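Cundasell Four-Piece Duvet Set, Queen: Long-Term Review

Tested: duvet cover, fitted sheet, two pillowcases
Weave: sateen, all cotton
Test length: 18 weeks, 15 wash cycles
Posted 19/10/2023

I wash bedding on a fixed schedule and keep a log, which makes the reviews on this site slow to appear. The Cundasell set went on the bed in early summer, alternating with a Skolel percale set that I have owned for two years and use as a baseline. Both were bought at retail.

Construction

The duvet cover closes with a concealed zipper along the foot end. The zipper is nylon coil and runs smoothly, but the pull is short and hard to grip with damp hands when the cover comes out of the washer. Side seams are French seams, properly enclosed, with no loose threads on arrival. The foot seam is overlocked only. This is the first place I would expect a failure, and at week 18 there is slight fraying at one corner of it.

Inside there are four corner ties. Each is a single strip of twill tape folded and stitched down, long enough for a double knot. The Skolel set has eight ties, with extra ones at the midpoints, and the difference is noticeable. With four, a heavy insert slides toward the foot over the course of a week and has to be pulled back up. With a light summer insert the shift is small.

The fitted sheet has elastic all the way around. It holds on a 15 inch mattress with a thin pad. I would not try it on anything deeper.

Fabric and print

The sateen face is smooth and drapes well. It also shows every crease. Line-dried and put straight on the bed, the cover looks slept in before anyone has slept in it. Ironing fixes this for a day. A low tumble for the last few minutes of drying gets most of the same result with less work, and that is what I settled on.

The print is a large floral on pale pink. Pattern matching across the side seams is poor: a flower that ends at one edge is not picked up on the other. At this price I did not expect matching, but a smaller motif would hide the problem better.

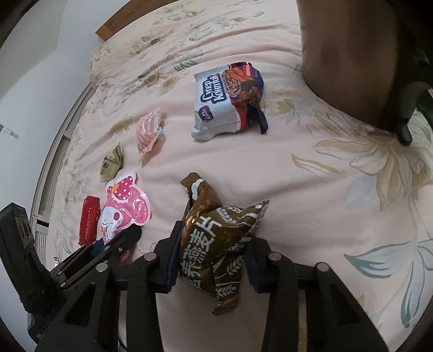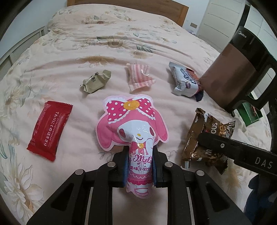
The pale pink floral in ordinary use.

Color retention was checked against a swatch cut from the spare fabric that ships with the set and stored in a drawer. After seven washes I could see no change. After 15 the pink ground is slightly lighter than the swatch, and the darker parts of the print have softened a little. Side by side the shift is easy to see. On the bed it is not.

Shrinkage

Measured flat, after tumble drying, with a steel tape. The cover lost 1.5 inches in length over the first three washes and then stopped. Width did not change by an amount I could measure. The label asks for cold water and I followed it. Owners who wash hot should expect more.

The pillowcases came out of the bag slightly oversized and now fit a standard queen pillow correctly, so some allowance for shrinkage seems to have been built in.

Pilling and snags

Light pilling on the fitted sheet in the foot area from week 10. None on the cover. Sateen has long floats on the surface and catches on rough objects. I found two pulled threads on the top side, neither of which has run. The Skolel percale has no pulls after a much longer service life, though it is also crisper and noisier to sleep under.

Cleaning

Two spills were logged, one of tea and one of chocolate. Tea came out in a cold wash with ordinary detergent. Chocolate needed a 30 minute soak with an enzyme powder (Kirnel) and left no mark. Crumbs brush off the face side easily but collect in the zipper placket. Open the zipper and shake the cover before it goes in the machine.

Price and alternatives

I paid $152 for the queen set. The Adebisi sateen set costs less and has better corner ties, but its fitted sheet has elastic at the corners only and came loose repeatedly when I had one on loan last October. The Skolel percale costs more and will outlast both.

Ratings

Construction: 7/10
Fabric feel: 8/10
Color retention: 7/10
Ease of care: 6/10
Value: 7/10

Suitable for a light or medium insert and a mattress up to 15 inches. For a heavy winter insert, sew in two extra ties along each side before the first use. Cotton twill tape is adequate. I added mine at week 12 and the insert has stayed in place through every wash interval after that. The corner fraying has been trimmed and zigzagged, and I will update the log if it opens again.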